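Plasance Textile Handling Project
Progress report to the Reltell Fund, second period
19th November

Summary

Work on the two-arm cloth handling cell went to plan until the middle of October, when we had a fault that stopped all trials for 19 days. The left gripper closed without being told to while an operator's hand was near it. The operator had a bruised finger and needed no treatment beyond a cold pack. We have found the cause, changed the wiring and the software, and gone back to work at reduced force. We are behind on one of the three tasks agreed for this period and ask for a small change to the schedule, set out at the end.

Work done before the fault

The cell was picking single garments from a pile and passing them from one arm to the other. Flat cotton went well. Knitted items were harder. The fingers would take hold of two layers when one was wanted, and with worn fabric the threads worked their way in between the pads. We had started on a batch of old knitwear from the Pedov sorting depot to get more practice with this kind of cloth, and most of the operator time in October went on it.

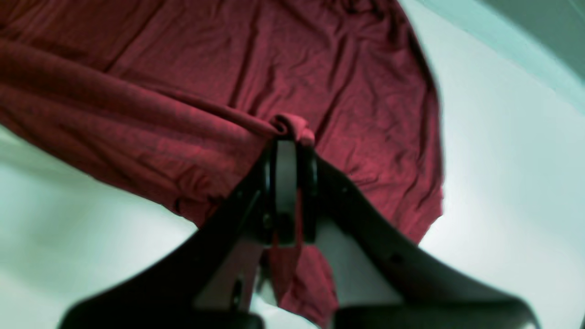 The fault

The operator had stopped the cell to free a piece of cloth caught in the left gripper. The stop was made from the screen and not with the red button on the wall. A stop from the screen holds the arms still but leaves the gripper motors powered, so that a held item isn't dropped. When the cloth was pulled, the gripper opened a little, then shut hard on the cloth and the tip of the operator's finger. A second person pressed the wall button, which cut the power, and the fingers could then be opened by hand.

The event was written up the same afternoon and reported to our site safety officer. We told the Fund by email the next morning.

Cause

There were two causes, and either one alone would probably not have hurt anyone.

The first was in the software. When the gripper lost its position reading for a moment, it went back to the last order it had been given, which was to close. It did this at full force, with no check on whether the cell was stopped.

The second was in the cable. The signal cable on the left arm had been clipped too tightly at the wrist, and the outer cover had worn through where it bent. Pulling on the cloth moved the wrist just enough to break the connection. We went back through the logs and found the same short loss of signal on earlier runs. It had been put down as a slipped grip each time, and we should have looked into it sooner.

What we have changed

The signal cables on both arms have been replaced and given more slack at the wrist. Sarıgül, who supplied the grippers, checked the new routing and asked for one clip to be moved, which we did.

A gripper that loses its position reading now goes limp and stays limp until an operator resets it. We tested this by unplugging the signal cable 30 times with cloth in the fingers, and it let go every time.

Gripping force is limited to half its earlier value. It will stay there until the safety review is finished.

Cloth is now cleared by hand only after the wall button has been pressed. The written procedure has been changed and everyone who uses the cell has signed it. The screen stop has been renamed "pause", as the old name gave the wrong idea of what it did.

Return to work

We restarted with towels, then went on to knitted garments, with both arms sharing one item.
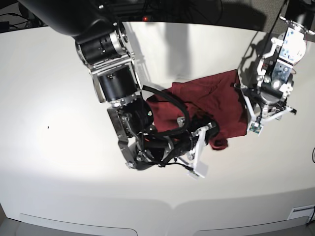
The lower force has made some difference to results. Heavy items slip more often when they are lifted clear of the table, and the second arm has to take hold earlier than it used to. Light knitwear is hardly affected. Fewer threads are being pulled, too, which the depot will be glad of. The longer cables need watching, as a loose one could catch on the cloth or on the other arm. We check them at the start of each session and are looking at a soft sleeve to keep them closer to the wrist.

Costs

The new cables, the supplier's visit and the sleeve material come to £2000. This has been met from the repairs line and we are not asking for more money.

Request

The handover task was due to finish with this period. We ask to move it to the next one. The other two tasks are complete and their results are in the data folder already shared with the Fund. The safety review will be sent separately once the site officer has signed it.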